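Bemer Residence Kitchen Office: guidance on the care of shared chopsticks and utensils. Please read the full thread before your next kitchen shift.

1/ The shared kitchens at Bemer and Lebrun serve 167 residents. Chopsticks and spoons are used at every meal and require the same care as pots and plates.

2/ Wash chopsticks by hand in warm water with dish soap. Rub along the full length, tips included. Do not leave wooden pairs soaking in the sink.

3/ Lay washed chopsticks flat on a clean towel first - side by side, with space for air. Towels are changed every morning before breakfast.

4/ Once the surface water is gone, stand them in the cups of the wire rack. Spoons go in with the bowl upward. Empty the drip tray at the end of each shift.

5/ Two chopsticks on the towel, with the rack and its pink cups behind them:
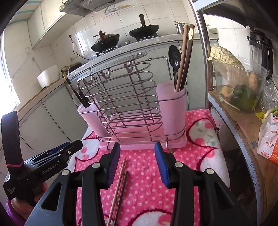
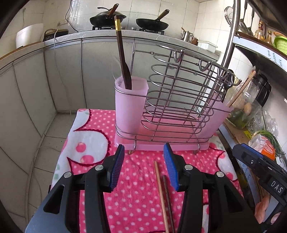
6/ Light and dark chopsticks may share a cup. They are matched into pairs when the table is set. Any chopstick that is split, rough or warped should be handed in at the Nirno desk.

7/ The office holds 40 replacement pairs. Requests received before 18:00 are filled the same evening. The December supply order will be posted on this account.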